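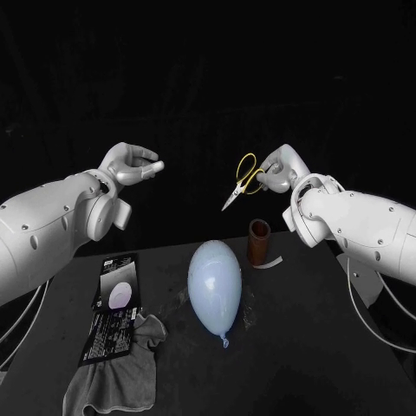
Bei so einer Maschine, meinte Tincuța Preda, fange die Arbeit immer am Handgelenk an, denn wer dort schlampe, der suche den Fehler später drei Tage lang in der Software. Wir haben den Satz damals beim ersten Kaffee in der Werkstatt gehört und uns gemerkt, und wenn Sie heute fragen, was wir bei Odel eigentlich den ganzen Tag machen, dann ist er immer noch eine ziemlich brauchbare Antwort.

Über uns

Wir sind eine kleine Werkstatt in Pullau und kümmern uns um zweiarmige Roboterzellen mit menschenähnlichen Händen: Wir richten sie ein, wir warten sie, und wenn etwas klemmt, dann reparieren wir es auch. Angefangen haben wir in zwei Räumen über der alten Schlosserei Değirmenci, mit einer geliehenen Werkbank und sehr viel gutem Willen (und einem Heizkörper, der nur im Juli richtig warm wurde). Inzwischen haben wir 280 Quadratmeter zu ebener Erde, ein ordentliches Ersatzteillager und Kundschaft bis hinauf nach Andomthorpe.

Was uns am meisten Freude macht, ist die Zelle mit den weißen Armen, die wir im Haus einfach »die Zweihunderter« nennen, obwohl sie im Inventar unter der Nummer 303 geführt wird. An ihr lernen alle, die bei uns anfangen. Jeder Arm besteht außen aus Schalensegmenten, die verschraubt sind, und wer eine Schale abnimmt, legt die Schrauben bitte in der Reihenfolge auf die Matte, in der sie herausgekommen sind! Danach kommen die Handgelenke dran, dann die Finger, jeder für sich, ganz langsam auf und ganz langsam zu, und erst dann darf die Hand etwas halten.

Eine Schere ist dafür ein wunderbarer Prüfgegenstand. Die Finger müssen durch die Griffringe, der Daumen muss mitspielen, und die Klingen sollen dorthin zeigen, wo man sie haben will — das verzeiht keine schief eingestellte Hand. Wir nehmen dazu gern leichte, empfindliche Dinge auf den Tisch, Luftballons zum Beispiel oder dünne Folie, weil man an ihnen sofort merkt, ob die Kraftbegrenzung stimmt. Mehr als 1.636 Griffe stehen bisher im Werkstattbuch der Zelle, jeder mit Uhrzeit und Kürzel, und die älteren Seiten sind zugegebenermaßen etwas kaffeefleckig.

Bei den Kabeln sind wir streng. Sie hängen im Bogen unter dem Arm und brauchen diesen Bogen auch, damit beim Drehen des Ellbogens nichts zieht. Bereket Gebreyes geht jeden Morgen um halb acht mit der Hand daran entlang, vom Arm bis zum Stecker, und tauscht lieber einmal zu früh als einmal zu spät. Im September nehmen wir uns zusätzlich 2 Wochen für die große Durchsicht: neues Fett, neue Nullpunkte, alle Schrauben mit dem Drehmomentschlüssel.

Wenn Sie selbst eine solche Zelle betreiben und etwas knarzt, ruckelt oder nicht mehr loslassen will, rufen Sie uns gern an oder kommen Sie vorbei. Bringen Sie das Wartungsheft mit, falls Sie eines führen, und wenn nicht, fangen wir gemeinsam eines an. Die Werkstatt ist ab acht Uhr offen, der Eingang liegt hinten im Hof, bitte kräftig klingeln.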